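Pre-Run Inspection Checklist, Two-Arm Mobile Unit, Door Tasks
Site: Clindside test building, Droltville
Revision 5, reissued 6/9/19 after the wrist overload fault
Filled in by: Osamu Kikuchi
Status codes: OK / FIX / HOLD. A HOLD on any line stops the run.

Section 1. Before power

1.1 Floor clear in the drive path. OK
Comment: Tape marks redone. The old marks near the charging bay were worn through and two operators had been parking to the wrong line.

1.2 Emergency stop buttons, wall and handheld. OK
Comment: Both tested with the drives live at low speed. Handheld unit has a new battery. Write the battery date on the lid, not on the paper tag, which falls off.

1.3 Wrist cables, both arms. FIX, then OK
Comment: Right wrist cable jacket scuffed where it passes the second clamp. Replaced. The scuff was there before the fault as far as I can tell from the previous sheet, where somebody wrote "slight wear, watch." Slight wear at that clamp should be FIX from now on.

1.4 Gripper fingers, both arms. Check for cracks, play and missing pads. OK
Comment: Right fingers swapped after the fault. Left fingers original.

1.5 Brake hold, arms unpowered. OK
Comment: No sag on either side over the test period.

Section 2. Software and limits

2.1 Controller build matches the sheet on the cabinet door. HOLD, cleared
Comment: Cabinet sheet said build 648. Controller was on an older build after the restore. Reloaded and checked. Whoever restores a controller updates the sheet in the same visit.

2.2 Wrist torque limit loaded and active. OK
Comment: Limit is 22 newton meters on both wrists. On the day of the fault the right wrist had no active limit. The restore brought back the default file, and the default file has the limit switched off. The screen showed a green mark next to "limits" because a file was present. The green mark does not mean the values are in use. Open the page and read them.

2.3 Fault log saved and cleared. OK
Comment: Log saved under entry 2964 before clearing. Please do not clear a log you have not saved.

2.4 Replay of the planned task in simulation. OK
Comment: Run it from approach to release. See notes below.

Section 3. What went wrong

The unit was sent to open the practice door at the end of the hall. It reached the knob, closed the right gripper and began to turn. The latch was stiff. With no limit in force, the wrist kept adding torque until the fingers slipped and the arm swung into the door casing. The operator hit the handheld stop. No one was inside the marked area. Damage was one pair of fingers, a dent in the casing and a bent latch plate.

The motion plan itself was not at fault. We replayed it with the same start position and the same door model and it went through without an alarm, and that is the weak point in the replay. The simulated knob turns freely every time.

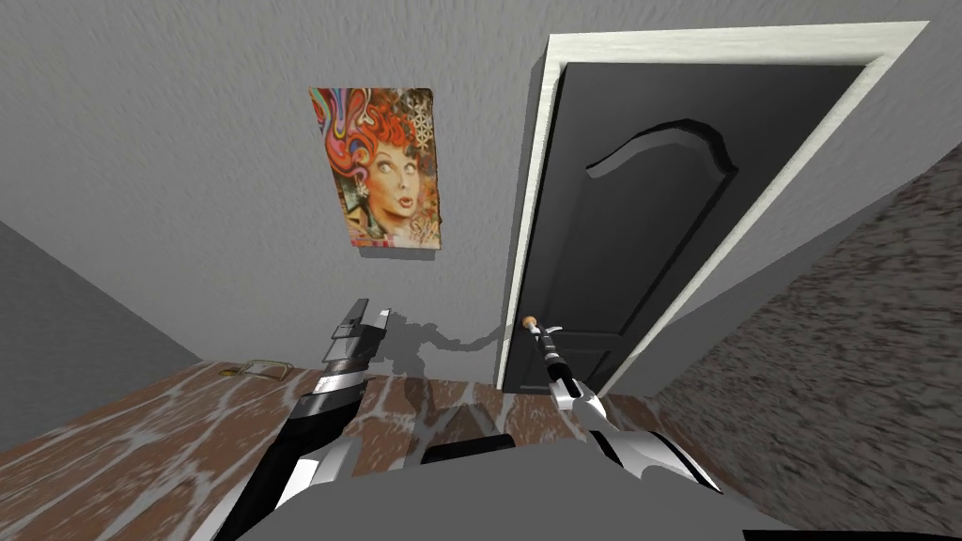
The torque limit has to be tested at the moment of contact, with the gripper on the knob and before any turn is commanded. Up to then the wrist carries only its own weight and a missing limit will not show up in the readings. In the replay, the right gripper is up at the brass knob with the door still closed in its white frame, and the left gripper is open and empty out over the floor. Stop the task at a pose like that and read the wrist values on both sides. The left side gives you a no-load reading to compare against. If the right side shows a load with no turn commanded, the approach is off line and the fingers are pushing sideways on the knob. Back off and redo the approach. Do not try to correct it by turning.

Section 4. Contact check (new in this revision)

4.1 Pause set at knob contact, before turn. OK
Comment: The pause is now part of the task file. It needs a key press from the operator to continue. There is no timeout and I do not want one added.

4.2 Right wrist reading at pause. OK
Comment: Steady, well under the limit.

4.3 Left wrist reading at pause. OK

4.4 Forced limit trip. OK
Comment: Clamp the knob with the Grusthorpe fixture and command a turn. The wrist must stop and hold at the limit, then release when the fault is acknowledged. First try, it stopped but would not release — the release setting had also gone back to default. Corrected and repeated.

4.5 Position of second arm during turn. OK
Comment: Parked low and away from the door swing. It must not be used to brace against the wall or the casing.

Section 5. Door and fixtures

5.1 Latch moves freely by hand. FIX, then OK
Comment: Plate straightened and latch cleaned. It had not been cleaned since November. A person can feel a stiff latch straight away, so turn the knob by hand before every session.

5.2 Knob tight on spindle. OK

5.3 Hinges and door swing. OK
Comment: Slight rub at the top corner. Does not affect the task.

5.4 Casing. FIX
Comment: Dent filled but not sanded. Leave the corner guard on until it is done.

Section 6. People

6.1 Operator holds the handheld stop for the whole run. OK
Comment: In the hand. It was on the cart for part of the earlier run and had to be picked up.

6.2 Marked area empty before drives go live. OK

6.3 Second person watching the door side. OK
Comment: This person does not also take notes or run the video.

Open items

Talukder have been asked for a default file with the limits switched on. No reply yet. Until it arrives, line 2.2 is read aloud by the operator and repeated by the second person.

The simulated door needs a stiff-latch setting so that line 2.4 tests something closer to the real one. Assigned to me.

Spare fingers: one pair left on the shelf. More ordered.

Unit released for door tasks at low speed only. Full speed stays on HOLD until the stiff-latch replay has been run and the results are attached to this sheet.

O. Kikuchi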